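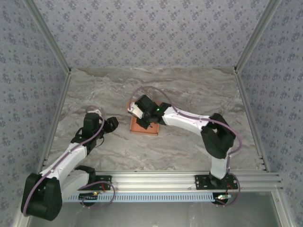 A square, low tray on a marble-patterned surface, with small blue flowers on the wallpaper behind.

Home | News | Collections | Stores | Contact
Print this page | E-mail this page
Reading time: 2 minutes

Feltilard Brings Back Its Pattern Library, and Opens the Doors in Kedberg

KEDBERG, April 15, 2025 – Feltilard, the family-run maker of wallpapers and printed surfaces, is delighted to announce that its pattern library will open to visitors this spring, after a long winter of sorting, mending and a great deal of dusting. The library holds 1,741 patterns, from tiny kitchen florals to great sweeping leaves that once covered hotel stairways, and for the first time anyone who loves a well-papered room is welcome to come in and turn the pages.

The work began when Feltilard took over the sample books of Hafþórsson, the much-loved print shop on the harbor that closed its doors a few years ago. Many of the books had loose spines and faded labels, and it took our staff until February to get the last of them back on the shelves. We are so grateful to the many customers who wrote in with memories of the papers in their grandparents' hallways (please keep those letters coming, we read every one!).

To mark the opening, we are putting seven of the old small florals back into print under the name Jadon. They come in soft, quiet grounds – the sort of colors that are easy to live with and kind to a room that doesn't get much sun – and each can be ordered by the roll or by the cut length. The papers are paste-the-wall and may be wiped with a damp cloth, so they will do nicely in a breakfast nook or a child's bedroom as well as in the front parlor.

Visits last about two hours and include coffee, a slice of something sweet, and plenty of time at the long tables. Groups are kept to four guests so that everyone has room to spread out. Visitors may bring a paint chip or a scrap of curtain to match, and sample cuttings can be taken home free of charge.

Booking is open now at the Feltilard store in Kedberg, in person or by telephone. The Jadon papers are on sale at the same counter, and sample cards can be mailed on request.

Print this page | E-mail this page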